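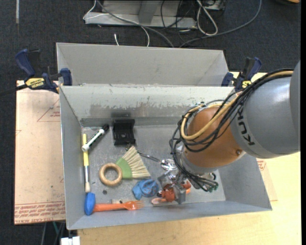 Posted by Teemu Rautiainen, October, in Pathway and Language Programs

Placement test came back two levels lower than I hoped, should I ask to retake?

Hi everyone, and sorry in advance for the long post, my wife says I write emails like letters and she's right. I start the English pathway at Tindall in January, the one that leads into the engineering degree, and I took the placement test last week at 7 in the morning my time. I got put in Level 3. I was really expecting Level 5! I've been reading technical manuals in English for years and my reading score was fine, but the writing section pulled everything down (we had to write 400 words on whether towns should have more parks, and I froze up and wrote maybe half of it).

Two more levels means two more terms of rent before I even see a math class. They allow one retake for a fee. Has anybody done it and moved up?

---

mapleandink
Welcome, Teemu! Please don't feel bad about the parks essay, we all got some version of it and mine was terrible too. I did retake mine and went from 3 to 4, so it can be done, but I spent a solid month writing a timed essay every evening at the kitchen table before I went back. If you just walk in and try again next week I think you'll land in the same spot.

---

Rizal Wattimena
I'm going to disagree a little, with love. I fought my way up a level at Ukgate and I regretted it by the second week. Everyone around me knew how to do citations and I was still mixing up my paragraphs, and I ended up repeating the level, so I paid for it twice. Level 3 was where they taught the stuff I needed. Also the teacher was wonderful and brought us soup when half the class had colds, but I can't promise you that part.

---

gretel_k
Rizal, I hear you, but that's one school and one person! Rent is rent. I paid $1,924 for my last term, and that was before books. If he can skip even one of those it's worth the fee, in my opinion. Some people just have a bad morning, and he tested at 7.

---

Rizal Wattimena
Fair enough, and I didn't mean he shouldn't try. I only mean he should look at the Level 4 writing samples first and be truthful with himself. Tindall used to have them in the student handbook near the back.

---

mapleandink
They still do, page 14 in my copy. And Teemu, write to the pathway office and ask if you can retake only the writing part. My cousin did that at Jukwood and it was cheaper than the whole test. I don't know if Tindall allows it, but they were always kind when I called with silly questions.

---

Teemu Rautiainen
Thank you all so much, I read every reply twice. I looked at the samples over coffee and, well, the Level 5 one is beyond me right now, I'll admit it. The Level 4 one I think I could manage on a good day with a better topic. I've written to the office about the writing part and I'm starting the evening essays tonight. Gretel, is your rent on campus or off? I still need to find a room either way.

---

gretel_k
Off campus, a short bus ride. Send me a message and I'll give you my landlady's number, she may have a room opening up in January.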